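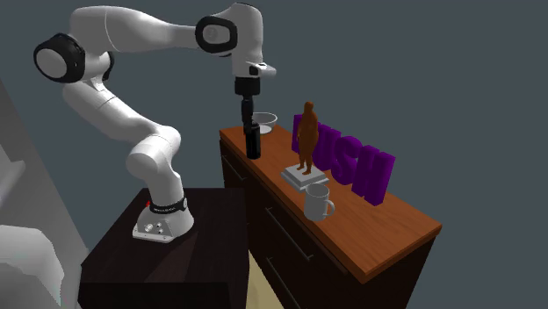

3. Trying out the Jisorero simulator kit

Group: Petronella Adams, Marthinus Ngubane, Nokuthula Fourie
Supervisor: Arash Kordestani

Got the student licence in March, 27 days of use before the write up. Install fine on two laptops, third one never got past the licence screen (Marthinus shared with me after that).

Task we set: arm on the cabinet picks the black bottle off the dresser, without knocking the mug, bowl, statuette or the big purple BUSH letters. Gripper comes at the bottle from straight above. We tried a side approach in week one and gave up, too many limits to set by hand.

Results — 500 runs overnight, 79 failed. Most of the fails were the gripper closing too early. A few were the bottle tipping, wich we think is the default friction value being too low. Didn't have time to test that properly.

Good: room editor is quick, objects drop in and stay put, logs open in a normal spreadsheet.

Not so good: manual is 148 pages and the gripper section is two of them. Support took four days to anwser. Wood and shadows look nice but slow the older laptop right down, so turn shadows off for batch runs.

Would we pay for it? For a one term project yes, at the student price. Full price no.

Still to do — rerun with higher friction, Nokuthula has the settings file. Draft due to Arash 19th June.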